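Joining Two Tables into One Level Work Surface
By Arif Pangaribuan
Updated June 21, 2021

Two small tables are easier to store and carry than one large one. The drawback is the joint. If the tops differ in height, or the legs drift apart, anything set across the line will rock. The method below takes one person 10 minutes and needs no drilling.

What you need
Two tables of the same model
A straightedge, 8 inches or longer
Adjustable feet or thin shims
Two under-top clamps (the Clurkar pattern fits most aprons)
Felt pads

Step 1. Check the floor
Place the first table where it will stay and press on each corner in turn. Correct any rocking at the feet before the second table is brought in. Do not level the pair as a unit; errors in the first table carry over to the second.

Step 2. Bring the tops together
Slide the second table up until the long edges touch along their full length. If the gap is wider at one end, move the far legs, not the near ones.

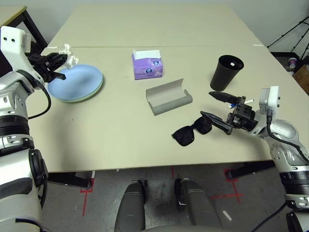
Two sections pushed together, with the seam running across and the plates on the near one.

Step 3. Match the heights
Lay the straightedge across the joint at both ends and in the middle. Raise the lower top until the straightedge sits flat. A step you can feel with a fingernail is too much - it will catch paper and cloth.

Step 4. Clamp from below
Fit one clamp near each end of the joint. Tighten by hand, recheck with the straightedge, then tighten a further quarter turn. The Osman clamp has a longer screw and is the better choice for thick aprons. Remove grit from the jaws first.

Step 5. Protect the finish
Put felt under hard items that stay out all day, such as trays and cases. Rounded edges mark a top less than square ones, but both will leave a ring or scratch if dragged. 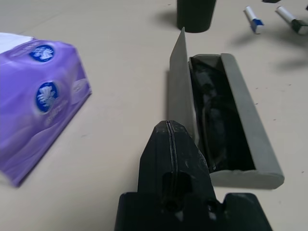 Open gray case with rounded edges.

Step 6. Keep the joint clear
Set plates and cups fully on one side of the line. Wipe the seam with a dry cloth after meals, working from the center out.
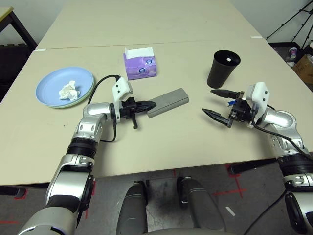 Step 7. Recheck after loading
Tops settle once weight is on them. Repeat Step 3 after the first day of use and again whenever the tables are moved.
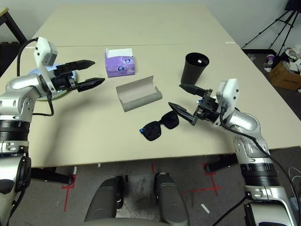 Parts and sizes
Clurkar clamp, short: 125 mm
Osman clamp, long: 250 mm
Prumadik felt pads: sold in sheets, cut to fit
All three are stocked at the Flandport store. Replace the pads when the felt is flattened or the adhesive starts to creep.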